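Workshop Tips: When a Gripper Trips the Power Strip

If you use powered grippers or a small arm at the bench, sooner or later one of them will quit in the middle of a job. Ours did in November. The Arnivo controller went dark, came back, and went dark again while the grippers were being used to move a power strip across the work board. The fault was a loose plug, and it took most of an afternoon to find.

Check the plug before the software. We restarted the controller, reloaded the settings and swapped the data cable first. All of that was wasted time. The plug had worked almost halfway out of the wall socket, and each tug on the cord broke the contact for a moment. If a unit restarts when something on the table moves, look at the cords.

Never handle a strip that is feeding your equipment. Ours was both the thing being moved and the thing supplying the controller. Now the controller has its own outlet, and any strip on the board for practice has nothing plugged into its sockets and no power going to it. Unplug it at the wall and keep the plug where you can see it.

Know your load. The label on the back of our old strip said 2000 watts. A bench heater can use most of that on its own, so the heater goes to a separate circuit. Write the rating on a piece of tape and stick it to the top.

Leave slack. A cord pulled straight will drag its plug sideways. Leave a loop on the table, enough that you can turn the strip end for end. Keep the loop clear of the gripper fingers. They will close on a cord as easily as on anything else, and a pinched cord should be cut up and thrown out – tape is no repair.

Grip the body, low and slow. Close on the plastic housing near one end. Don't poke metal fingers at the sockets, even on a dead strip. It is a bad habit to carry over to a live one.

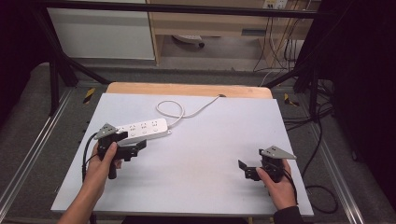
Two hand-held grippers at the power strip, with the cord looped toward the back of the board.

Feel for heat. After 20 minutes of normal use, put the back of your hand near each plug. Warm is a warning. Hot means switch off at the wall and replace the strip.

Coil spare cable off to the side. Keep it out of the path you walk to reach the stop button. We now use hook-and-loop ties from Prellcombe, bag of 30, and still run short.

Write it down. Our fault log is a spiral notebook on a string. Put in the time, what was moving and what lost power. Two earlier entries described the same restart, both from when the strip was being turned, and reading them first would have saved us the afternoon.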